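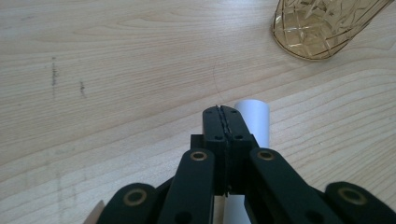
Figure 2. View from the wrist camera during collection, with the fingers closed.

3.2 Collecting the demonstrations

The quality of a learned grasping policy depends very much on how the examples are gathered, and for this reason we describe our procedure in more detail than is usual. All demonstrations were recorded with a hand-held gripper which the operator moves over an ordinary table. No robot arm is needed at this stage. The camera is fixed to the tool, so the linkage and the fingers stay in view in every recording, and the policy later receives images of the same type. Objects were chosen partly for their difficulty. The amber glass at the upper right of Figure 2 lets the grain of the table show through its faceted wall, and such an object has a weak outline for any method which depends on edges. The white cylinder just beyond the fingers has a smooth surface without pattern and is partly hidden by the right finger. We kept views of this kind in the set, as a policy trained only on free views did poorly in our early tests.

Each operator recorded 99 demonstrations in one session, with a pause after every 10. The operator was told which object to pick up and where to place it, but not how to approach it. In the first trials, held in December at the Vudodby site, we had given strict instructions about the path of the hand. The movements became slow and very similar to each other, and the policy could not recover when it started from a slightly different position. We therefore gave up these instructions and did not use the recordings from the first trials in any result reported in this paper.

Between demonstrations the objects were moved by a second person, who did not see the recording screen. The table itself was not covered and not specially cleaned. Small dark marks on the wood, as are visible on the left side of Figure 2, were left where they were – we wanted the policy to ignore them without help from us.

A demonstration was removed if the object fell, if the tool was lifted before the fingers had opened again, or if the tracking of the tool was lost. The removal was done by hand by two of the authors working separately, and cases of disagreement were decided by Lalit Pal. The remaining recordings were cut at the moments of closing and opening and stored in the Polon format described in Section 3.3.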